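托代尔上空出现“发光圆环” 网民称是外星飞船 气象爱好者团体：烟圈与低角度阳光所致

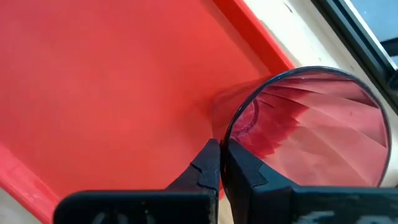 红色塑料托盘内侧放的透明塑料杯。

2/13/24 托代尔（Tolldale）报道

一段显示托代尔上空出现深色圆环的视频近日在社交平台上广泛流传。视频长14秒，画面中一个边缘清晰的环状物悬在镇子北侧的山坡上方，下缘泛着橙红色的光，随后缓慢向东移动。不少网民认为这是不明飞行物，还有人称圆环是某种“通道”正在打开的迹象。

当地天象观测团体“吉穆森特”（Gimusent）在看过视频并走访拍摄地点后表示，该圆环是一个烟圈，来自山坡后面一处采石场的爆破作业，与外星飞行器没有关系。

视频最早出现在托代尔居民使用的一个本地讨论组里，发布者没有留下真实姓名，只写了一句“谁知道这是什么”。几个小时后，一个专门收集不明飞行物影像的账号转发了这段视频，并配上“他们又回来了”的文字。转发版本裁掉了原视频左侧的一部分，山坡上的输电塔因此没有出现在画面里，圆环看上去比原视频中更大，也更难判断距离。

截至发稿时，转发版本下面已有431条留言。多数留言者相信画面中的物体并非自然形成，理由包括圆环形状过于规整、移动速度平稳、没有发出声音等。有留言者把视频的一帧调高对比度后重新上传，称在圆环内侧看到了“一排舷窗”。另有留言者认为视频是电脑合成的，要求发布者提供原始文件。

也有一部分留言者从一开始就持不同看法。一名自称住在托代尔北侧的网民写道，类似的圆环她见过不止一次，每次都是在采石场放炮之后，“过一会儿就散了，我家孩子都懒得抬头看”。这条留言起初没有引起多少注意，后来被吉穆森特的成员看到，成为他们调查的起点。

吉穆森特在其网站上公布的说明称，成员先与视频发布者取得联系，拿到了未经裁剪的原始文件。文件中记录的拍摄时间是当天傍晚，太阳已接近地平线。随后，他们把视频中的山脊线、输电塔和一座水塔与地形图逐一比对，确定了拍摄者所站的位置，即镇中心停车场的西北角。从这一位置向圆环所在方向延伸，视线正好经过穆查利（Mtshali）采石场的上方。

根据输电塔的位置和高度推算，圆环出现时距地面700米，这一高度远低于网上流传的“大气层边缘”的说法。说明中还指出，圆环在画面中的移动方向与当时的风向一致，速度也与风速相符。

穆查利采石场的经营方证实，视频拍摄当天傍晚确实进行过爆破，作业事先已按规定报备，并在镇公告栏张贴了通知。经营方表示，爆破中没有发生异常情况，现场工人也看到了升起的烟圈，但没有人觉得需要专门上报。

烟圈的形成并不罕见。当一股烟气或热气从较窄的出口被迅速向上推出时，外层受到周围静止空气的阻力，内层继续向前，气流便会向外翻卷，形成一个环状的涡旋。烟尘被卷入涡旋之中，使原本看不见的气流显现出来。在风力较弱的情况下，这种环状结构可以保持几分钟，并随风飘移相当长的距离。火山口、烟囱和变压器起火的现场都曾出现过类似现象。

吉穆森特认为，当天傍晚的条件较为有利。地面附近几乎没有风，高处只有平稳的西风，圆环因此没有很快被撕散。山坡又挡住了采石场，镇上的人只能看到圆环本身，看不到下方的烟柱，这也是许多人感到困惑的主要原因。

至于圆环下缘的橙红色光，说明的解释是低角度的阳光从侧下方照亮了烟尘。同一段视频中，远处云层的底部也呈现出相同的颜色，只是在转发版本里，画面经过调色，云层的颜色变淡，圆环的颜色反而更加突出。所谓“舷窗”，则是视频压缩后留下的方块状痕迹，在原始文件中并不存在。

对于圆环没有发出声音的疑问，吉穆森特表示，原始视频的声音轨道里可以听到一声低沉的闷响，出现在视频开头，转发版本则换成了背景音乐。镇上居民对采石场的爆破声已习以为常，拍摄者本人也说没有留意。

视频发布者在接受本站书面询问时表示，自己当时正准备开车回家，抬头看到圆环后随手拍下，并没有认为那是飞行物，也没有授权其他账号转载。发布者说，收到吉穆森特的说明后已经接受这一解释，并在原帖下面补充了链接，但补充内容的浏览量远不及转发的视频。

转发视频的账号目前没有撤下相关内容。该账号在后来的一条帖子中称，采石场的说法“来得太快”，并质疑爆破记录是事后补写的。吉穆森特回应说，爆破通知在视频拍摄之前就已张贴，公告栏的照片也有居民在讨论组里发过，任何人都可以查到。

提供图像核验服务的机构“乌库农”（Ukunon）也对原始文件进行了检查。该机构在答复中说，没有发现合成或拼接的痕迹，视频记录的是真实存在的物体，网上流传的裁剪版和调色版则都经过再次编辑。该机构同时指出，核验只能确定文件有没有被改动，画面中的物体究竟是什么，还需要结合拍摄地点和当时的天气来判断。

托代尔一带此前也出现过类似的争论。去年冬天，镇外上空出现过2个并排的光柱，同样被一些网民当作飞行器的灯光，后来证实是地面照明灯的光线经空中冰晶反射形成的。吉穆森特当时也发布过说明，并附上了居民从不同角度拍摄的照片。

该团体建议，看到不寻常的天空现象时，拍摄者应尽量把地面上的固定物体，例如屋顶、电线杆或山脊，一并拍进画面，并保留原始文件。如果条件允许，最好多拍一会儿，直到物体消散或离开视野。单独一个悬在空中的物体很难判断大小和距离，许多误判都由此产生。记下拍摄地点和面对的方向也有帮助。

采石场经营方表示，下一次爆破定于三月进行，具体时间将在镇公告栏公布。吉穆森特计划届时在停车场和山坡两侧分别架设摄像设备，尝试从不同方向记录烟圈形成的过程。该团体说，烟圈能否再次出现取决于当天的风力和爆破方式，目前无法保证，录像完成后将连同天气数据一起放在其网站上，供公众查看。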